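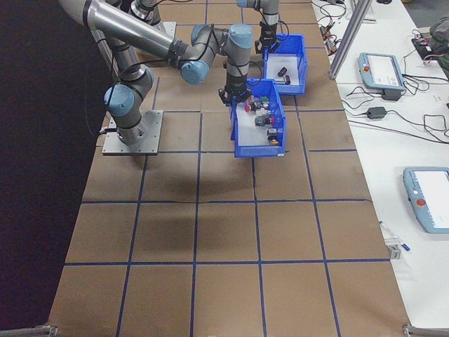

Both arms over the parts bins, tape grid underneath.

1/ Spent most of June comparing two sets of gripper fingers for small parts picking. Putting the notes in a thread while I still remember them. Straight fingers from Galberg, tapered ones from Clutton. Same arms, same bins, same controller program for all of it.

2/ The job is simple. Pick a part out of one blue bin, put it down in a taped cell, go back. Parts are whatever we get in the shop: push buttons, switch bodies, small dark cylinders that like to roll.

3/ Each finger set got 400 tries. I set the closing force at 36 percent for both and left it there. You could tune each set on its own and get better numbers, but then I would be comparing my tuning.

4/ Galberg, straight fingers: 107 misses. Most of them were one fingertip coming down on top of a neighboring part. On a part with some room on both sides they were fine.

5/ Clutton, tapered: 61 misses. The narrow tips get down between parts. They also slip more on anything round, and they cost more. I don't love the screws they ship with.

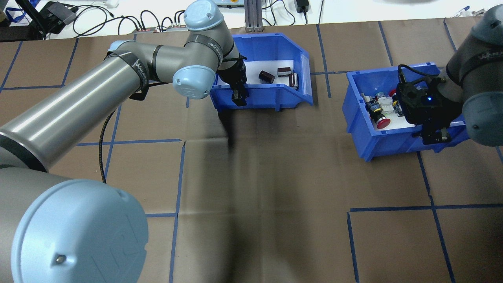

6/ Running both arms at once was a separate question. I wanted to know if the Graltorton controller would hold its cycle time with two arms on it. It did for single picks. When both arms asked for a new path in the same moment, one of them waited, and the wait was long enough to see from across the room.

7/ Kaijage support told me to stagger the start of the second arm's program. Did that on a Sunday with nobody else in the shop. It helped. I'd still like a real fix in the controller and I've sent them the logs.

8/ Liners. The bare blue plastic gave us trouble with dark parts, especially late in the afternoon. White on the bottom of the bin fixed most of it. Cheapest change in the whole test and I should have made it first. Both sets of 400 were run with the liner in.

9/ The tape grid is for put-down accuracy. I score a place as good if the whole part is inside the cell. Touching tape is a miss. I used to measure with calipers and it ate the day.

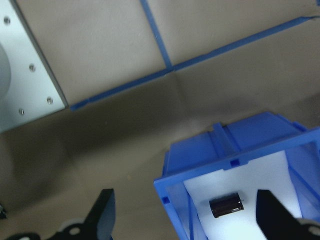 Kiprono Tanui
Automation technician, small parts handling

10/ Wrist camera next. The overhead camera can't see down the near wall of a bin when the arm is in the way, so parts close to that wall got skipped. The wrist view gets most of them back. It adds 16 minutes to a full run.

11/ A single cylinder on its side is still my favorite test. If the fingers close a little off center it rolls, and you find out fast how good your camera calibration is. Mine was off. Redid it twice.

12/ Where I ended up: tapered fingers for mixed bins, straight fingers for trays where the parts have space. Wrist camera stays on for bins, off for trays.

13/ Not tested: soft pads, suction, anything heavier than a switch. I have a set of pads on order and will add to this thread when they're mounted.

14/ Someone asked for the spreadsheet. It needs cleaning up first, the column names are a mess. Give me a week.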